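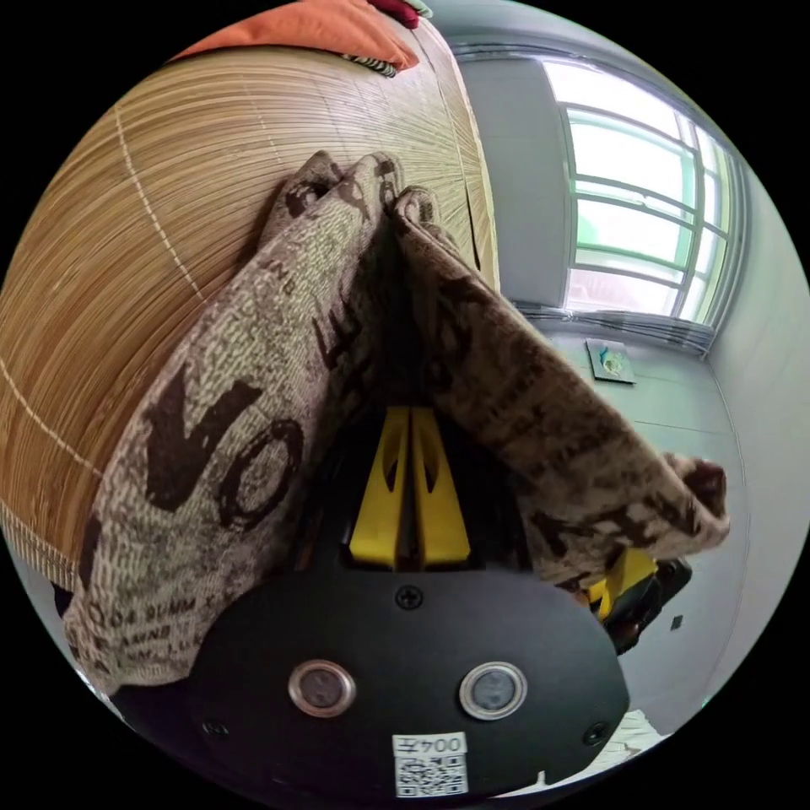

Opening: where the patterns come from

Good evening, and thank you all for turning out. (Wait for the chairs to stop scraping. Thank Subbarao Warrier for the introduction and for lending me the projector lead.)

I want to talk tonight about printed cloth, and mostly about the sort with words on it, which I have been buying, hemming and muddling along with for 22 years now. I should say at the start that I'm no scholar. I had a stall at Brokwood market, and what I know I picked up there, from customers as much as from suppliers.

Why we like letters on fabric

My own feeling is that we can't help reading. Put a stripe on a cushion and people sit on it. Put newsprint on a cushion and they tilt their heads, even when the words are far too small to make out. I had a lady at Brokwood who stood for ages with a length of it held up to the light, quite cross that the sentence she'd found didn't finish!

(Pass round the first three samples. Remind people they are only tacked, so please don't tug.)

Large print and small print

When you have big characters scattered over small text, think about where the big ones will fall before you cut. I once made a pair of curtains for a café in Netine and got the same large letter upside down on both sides of the window. The owner was very kind about it. I still go in for tea and I still look at it.

Small, dense text is much more forgiving. From across a room it turns into a soft sort of grey or brown, and you can join it more or less anywhere.

Washing

Somebody always asks, so I'll do it now. Cool wash, inside out, and dry it away from a sunny window. Dark lettering can fade, and pale backgrounds show every splash of coffee. Test a scrap first.

(If time is short, skip the Rondley mill story and go straight to the quilt. If not, tell it, but leave out the bit about the van.)

The quilt

Finish with my mother's quilt, 53 squares, every one with a word on it somewhere. Ask Subbarao to take the other end. Then questions, and tea is at the back.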